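Folding Table Returns to Sillitz for a Second Winter

SILLITZ, 9 Nov 2022 -- If you have walked past the old Tokarz building lately and wondered why there is always a light on in the evening, the answer is paper. Plain white paper, the kind that goes in any office printer, and a good many people of all ages bending over it with their tongues between their teeth. The Sillitz Paper Evenings are back for their second winter, and the organizers could not be happier with the way things have started.

The evenings were the idea of Dorota Zieliński, who taught art in Stemunberg for most of her working life and who has been folding things out of whatever was lying nearby since she was a little girl (bus tickets, candy wrappers, and once, she admits, a page of her brother's homework). When she retired she missed the noise of a classroom more than she expected to, and so she asked Przemysław Głowacki, a friend from her walking club, whether he would help her start something small.

"Small" did not last very long. Word got out, cousins were brought along, and by the end of the first winter the group had gone through 3,000 sheets. Most of those went home as boats, birds, boxes and hats, and the rest went into the recycling bin, where Zieliński says they did their job just as well.

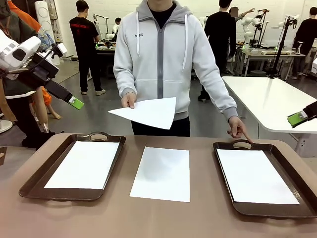
Beginners start with the triangle, and they stay with the triangle for as long as they like. Głowacki is very firm about this. He has watched plenty of people hurry on to a crane, lose heart at the neck and put their coats on, and he would much prefer that they spend a whole evening getting one good crease. "A rough triangle is still a triangle," he tells newcomers, and then he hands them another sheet and goes to put the kettle on.

New this season is a shared project for anyone who wants to join in. The group hopes to fold 300 paper stars to hang in the front windows of the Skostoritz library before the holidays, and the first ones were finished in October. Mirjam Hendriks, the librarian there, has already been up a stepladder with a spool of thread to see how they will hang, and she reports that the draft from the front door gives them a very pretty turn. She would like people to know that crooked stars are welcome too, and that she plans to put a few of her own right in the middle.

Eugeniusz Kołodziej, who came last year only to drive his wife and ended up staying, will lead a box-folding evening later in the month. His boxes have lids that really close, and he has promised to go slowly.

The evenings are free, and paper is provided. People who have a favorite pattern are asked to bring a copy to share, and children under ten should come with a grown-up, who will be expected to fold as well. There is no need to sign up for the regular sessions, though Kołodziej's box evening does have a sign-up sheet by the door. Questions can be left for Zieliński at the Skostoritz library desk.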